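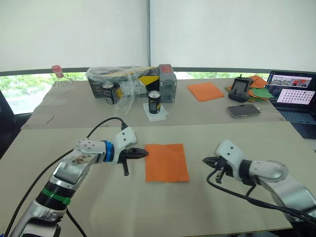
The table with the two arms and the orange paper, from the open day.

What should I ask at a robot open day if I am not an engineer?
Asked 01/02/2023

I work in a packing room in Mullberg, and my manager wants me to go to the next open day at Sesell. They show two arms working on a table with sheets of paper. A colleague went in October and gave me the photo. I have read the invitation two times and I still do not understand what visitors are allowed to do. Can we bring our own things for the arms to try? Is 30 minutes enough for each group? I do not want to ask foolish questions in front of the others.

3 answers

Answer from Reece Furnival
Accepted

I was in the October group, so I can tell you how it went for us. First there was a short talk, then we stood behind a line on the floor while the operator ran the paper task. You may bring one small object, but you must write to them before. I brought a folded carton from our work and they tried it at the end. The first two tries failed and the third was good.

Please ask these things, they are not foolish:
How many tries did they make before the visitors came? For our task they said 74, and they had a list of the bad ones too.
What happens if the paper is moved a little?
Who has the stop button, and where is it?

The 30 minutes is for the demonstration only. The questions come after, and our group stayed over an hour in total. Go near the laptop side if you can, the operator explains more there.

Answer from stougaard_708

In my opinion it depends on what your manager wants to buy. Open days are nice but paper on a clean table is easy compared with a packing room. Ask for the Nikero demonstration also, it is in the other hall and it has boxes.

Answer from pal2183

Wear comfortable shoes, there are no chairs for visitors. I don't know about the objects.

Comment from the person who asked: Thank you, Reece. I have written to them about a small carton and I am waiting for the reply.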